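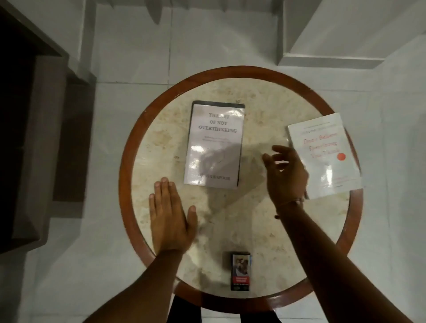
Killa project, tabletop group – minutes, 08/08/2018

Previous minutes approved, with "grasp" now spelled the same way throughout.

1. Count. Harititz reports 1,998 clips received and 1,771 accepted. The rest are with Zerouali, who would like it minuted that they are all different kinds of bad.

2. Book handling. One book held on top of another, both hands on the pair, stays on the task list. The label will be "hold stack". An hour's debate on "hold pile" is not recorded.

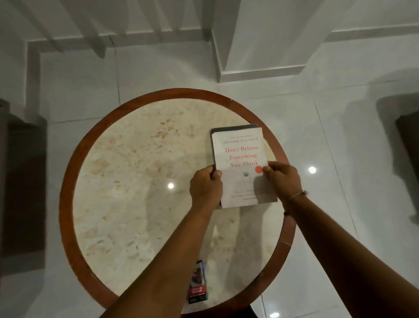
Skutthorpe asked whether the learner gets anything from paperbacks that it wouldn't get from a box, and said that if covers don't bend in the clips, the policy will treat every book as a brick. Agreed to add page turning and bending, 1,000 clips, by November.

3. Start and end points. Clips begin before the hand moves. This was also agreed last time – and the time before.

4. Storage. Two drives full. Harititz to order more.

Next meeting: same room, shorter agenda.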